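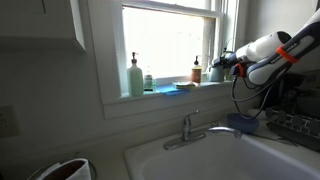 What water temperature should I use when soaking dried beans overnight?

Cold tap water is fine for an overnight soak, and the bowl should go in the refrigerator if the kitchen is warm.

Home > Food and Cooking > Dried Goods

Dried beans still hard after long soak and simmer
Posted by cotthorpe_kitchen, 20/09/2018

I bought a large sack of dried navy beans in January and have used it without trouble until the last few batches. Same method every time: rinse, cover with cold water, leave overnight, drain, then simmer in fresh water with a bay leaf. They used to be done well inside 80 minutes. The last batch was still chalky in the middle after twice that, and the skins had started to split.

The only other change is that we moved house over the summer. The new place has very hard water. I also started adding a spoonful of tomato paste at the beginning. Pot is the same Brurix stockpot I have always used. Is the sack too old, or is it the water? I would like to know before I throw out the rest.

3 replies

Oldřich Danko
Any of the three could do it, so test them one at a time.

Acid first. Tomato, vinegar and lemon juice all slow the softening of the cell walls. Leave the paste out until the beans are fully tender, then add it and simmer for another 20 minutes or so.

Hard water is the next suspect. Calcium and magnesium bind with the pectin in the bean and make it resist breaking down. You can check this cheaply: cook one cup of beans in your tap water and one cup in bottled water with a low mineral content, in similar pots, with nothing else added. If the bottled batch finishes much sooner, you have your answer. A small pinch of baking soda in the cooking water will offset most of the effect. Go easy, as too much gives a soapy taste and mushy skins.

Age is the one you cannot fix completely. Beans stored warm and humid develop a condition usually called hard-to-cook, and no amount of simmering brings them all the way back. Where was the sack kept? A cool closet is much better than a shelf over the stove.

Salt in the soaking water is fine, by the way - it helps the skins soften. I use two teaspoons per quart.

erilance33
Just use a pressure cooker. Mine does soaked navy beans in a few minutes and I never think about the water.

J. Říha
Agree with the side by side test. One point on the soak itself: if your soaking water is hard, the beans take up some of those minerals before they ever reach the pot, so use the bottled water for both stages or the test will not tell you much. Keep the lid position the same on both pots too.

If the sack does turn out to be old, cook it down for soup and blend it. The texture matters less there.

cotthorpe_kitchen
Sack was in the garage all summer, which got hot. Leaving the tomato out and running the two-pot test this week, bottled water for the soak as well. Will post the times.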